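失敗した手本を捨てないでほしい

ロボットに動作を学ばせるための手本を集める仕事をしている。シミュレーターの中で人がグリッパーを操作し、その記録を学習に回す。この仕事では、うまくいった記録だけを残すのが普通になっている。私はこの習慣に反対である。

数えるのは成功だけでよいのか

先日まとめた記録は863本あった。そのうち基準を満たさないとして除かれたものが399本ある。ほとんど半分だ。除かれた分には、対象にまったく届かなかったものもあれば、一度つかみ損ねてからやり直し、最後には目的を果たしたものもある。後者まで捨てるのはもったいない。

操作を担当するラティファ・ハムディは、やり直しのある記録を残すことに最初から賛成だった。反対したのはアシュラフ・ブアッザで、手本に迷いが混じると学習した動きにも迷いが出る、という意見である。これはもっともな心配だと思う。実際、操作者が画面を見ながら考え込んでいるだけの時間は、私も削ったほうがよいと考えている。

しかし、ずれた位置から立て直す動きは迷いとは別のものだ。手本がすべてまっすぐ対象に向かうなら、少しずれたときにどうするかは、どこにも書かれていないことになる。実行時には必ずずれる。そのとき参照できる例が一本もないシステムを、私は現場に出したくない。

近くから見た一コマ

手本の質を語るとき、全体を見渡す視点の映像ばかりが使われることにも不満がある。離れて見ればどの試行も同じように見える。手先に寄ると事情が違う。木の丸い棒の端と黒い指がこれだけ近いと、位置や角度のわずかな差が問題になる。指の間の隙間も、下のほうに細く見える程度である。
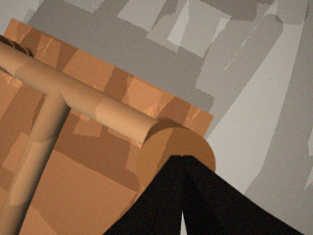 模様は粗くてもよい

シミュレーションの見た目についても一言書いておく。板の木目も背景の灰色も、角ばった大きな斑になっていて、本物らしくはない。エハブ・マンスールはここに手間をかけるべきだと言うが、私は後回しでよいと思う。同じ作業時間があるなら、棒の向きや指の近づき方を変えた手本を増やすほうに使いたい。見た目の違いは後から画像を加工して補える部分がある。操作者の判断は後から足せない。

残すなら印をつける

私の提案は単純で、記録を捨てる前に区分をつけることだ。成功、やり直しの末の成功、失敗の区別と、やり直しが始まった時刻。これだけあれば、使うかどうかは学習の担当者が後で決められる。7月から16人の操作者にこの方法を試してもらっている。記入の手間が増えたという苦情はあり、特に時刻の記入は評判が悪い。ここは画面のボタン一つで済むように直すつもりでいる。

保存の費用を理由に反対する人もいる。だが、もう一度人を集めて同じ作業を頼む費用と比べてから言ってほしい。少なくとも私の部署では、除いた記録の保存先を用意した。次の収集では、区分のない削除は受け付けないことにする。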